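Equipment Planning Lead (fixed term, part time)
Stendham Linen Services

We wash and fold cleaning cloths for offices, clinics and two bus depots. Folding is still done by hand, and for three years suppliers have been telling us it needn't be. Before we spend anything, we want someone on our side of the table who doesn't believe brochures.

The job is to look at the two systems on our shortlist, the Minadeo and the Casado, and tell us whether either is worth the money. "Neither" is an acceptable answer and you will be paid the same for it. 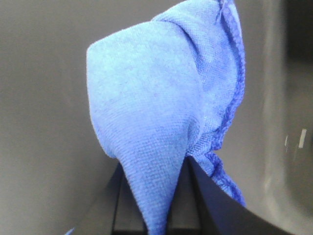 Both quotes are based on 1,000 cloths a shift. We would like to know where that number comes from, what counts as a cloth done, and who stands by when one is dropped. Neither quote has a line for spare fingers, software renewals or the floor space we would lose. Your budget should.

You will also plan a trial of 200 cloths at our Aron Street site, using our own stock, frayed hems included. Suppliers may attend. They may not bring their own cloths.

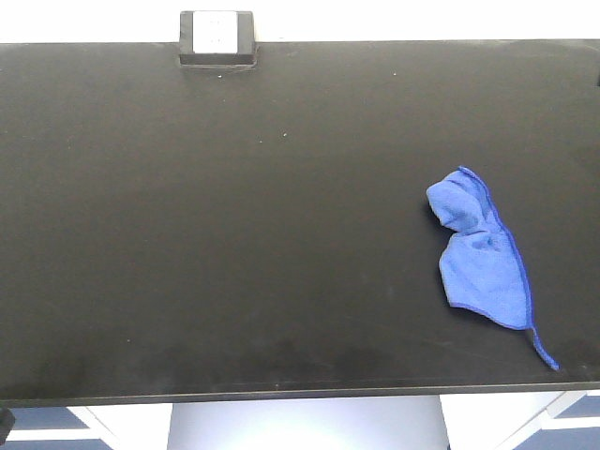 You will need experience of buying machinery for a small firm, and ideally of sending some back. A robotics degree is fine but won't get you an interview by itself. If you have worked for either supplier, say so in your letter.

Hours: 3 days a week until July, Saturday working by agreement
Pay: £38 an hour
Reports to: Operations Manager

To apply, send a CV and one page on a piece of equipment you advised against buying, with the costs. Please leave out the word "transformation". Interviews are on site and include an hour on the folding line.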